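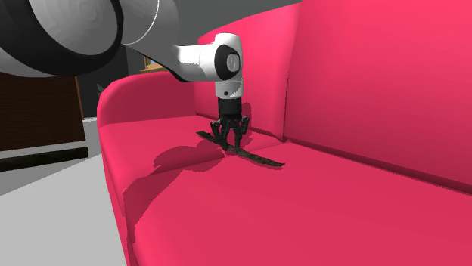
Render, arm over the pink-red sofa, gripper pointing straight down at the seat.

Notebook, van shop, 2024-03-20

Good long day on the Perkia, and I want to get it all down before I forget which bolt went where. For anyone picking this up cold, the Perkia is the high-roof two-berth we are refitting for the rental fleet, and she has to be ready for pickups in July. That sounds far off, and it did last year too, and we all remember how that went.

Started with the water system. I filled the fresh tank to the neck and left it while I had my coffee, and when I came back there was a damp line under the sink cabinet, running along the seam where the floor meets the wheel arch. I had the cabinet kickboard off in no time (two screws, the left one is stripped, please somebody put a new one in the tray). The drip was at the elbow below the pump, the one I said was fine in my last entry. It wasn't fine. The hose had been cut at a slant and the clamp was biting on only half of it. I trimmed it square, put on a fresh clamp and ran the pump for ten minutes with a paper towel wrapped around the joint. The towel stayed dry. I would still like a second pair of eyes on it after the van has been over some bumps, so if you take her out for fuel, go the long way past the quarry and look under the sink when you get back.

The pump itself is noisier than I would like at night. I tried a piece of the gray foam under its feet and that took the edge off the buzz, but it also let the pump lean toward the wall, and then the wall buzzed instead. Took the foam out again. Rehema suggested hanging the thing from two rubber loops the way the old Skerkholm had it, and I went and looked at the Skerkholm and she is quite right, it is a lovely quiet setup. Whoever did that one, thank you, and I wish you had written it down. I have sketched it on the next page with the spacing.

Rehema Mwakalinga was in from the booking desk for most of the morning, which was a real help. She brought the comment cards from last season and we sat in the van with the doors open and went through them. The folding table gets more complaints than everything else put together. People can't work out the leg. I have put that table up so many times that I don't even see the trick anymore, but I watched her try it for the first time and she had the leg on backwards and her coffee in her lap inside a minute! She was very good about it. What we need is a stop on the hinge so that it will only go one way. I have some flat bar left over that ought to do.

The other thing people write about is the bed. The cushions slide apart in the night and somebody ends up on the slats. I tried a strip of the rubber mesh from the drawer liners under the two middle cushions and lay down and rolled about like a seal, and they stayed put. Then I tried it with a sheet on, and it was not quite as good, though better than nothing. Next try is a hook-and-loop strip along the front edge. I would rather not sew it if the glue will hold, but I have my doubts about glue in a hot van in summer.

Electrical. House battery was resting nicely this morning. I ran the fridge, both reading lights and the fan all through the day with the solar covered by a blanket, so that I could see what a couple parked under trees would get out of it. The fridge is the hungry one, as always. The fan hardly matters. The reading light on the driver's side flickers when the sliding door is slammed, and I traced that as far as the plug behind the headliner, and there I stopped, for the headliner clips are brittle and I have no spares. Clips are on the order.

About that order. Ağca finally wrote back about the window seals. They have the long profile but not the corner pieces, and they want to know if we would take the long one and miter it ourselves. I am inclined to say yes for the side windows and no for the rear, where the rain gets driven in on the highway. I called them back and had a nice chat with a fellow who has the same van at home, and he told me to warm the seal in a bucket of hot water before bending it. Will try that on a scrap. The invoice for the seals and the clips together is 591, and that's with the freight, so I think we should just pay it and be glad.

Weighing. I drove her over to the scale at the gravel yard after lunch with the tanks full and the kitchen box packed the way a customer would get it (pots, plates, kettle, the awful big cast iron pan). We have 444 pounds left for two people and their bags. That is enough for most couples, but it gets tight if they bring bikes. I would like to swap the cast iron pan for a plain steel one. I know it is a popular pan. It is also a very heavy pan, and it has chipped the drawer front twice.

The awning was the one job I didn't get to finish. The crank binds when the fabric is most of the way out, and I oiled the gearbox and cleaned the rail with a stiff brush and it still binds in the same spot. I suspect the front arm is bent very slightly. Laid a straightedge on it and could slip a fingernail under the middle. There is a good arm on the wrecked awning from the Dindinen, leaning behind the tire rack, and if the pivot holes line up I will simply use that one. Please don't throw it out! I have tied a yellow rag on it.

Small things, in no order, mostly so I can stop carrying them around in my head. The step light stays on with the door shut. The drain plug for the gray tank needs a new washer, the 10 mm wrench has gone missing again and I would dearly love to have it back. The outdoor chairs have been washed and are drying on the fence. One of them has a torn armrest and I have set it aside for patching. The welcome folder still shows the old gas bottle with the old tap, and Rehema is going to redo that page once I have shown her how the new one shuts off.

Tomorrow: hinge stop for the table first, while I have the idea fresh, then the pump loops, then the awning arm if my shoulders are up to it. The fridge is still running under the blanket, please leave it on and read the battery when you come in. Write the number here under my entry, with the time.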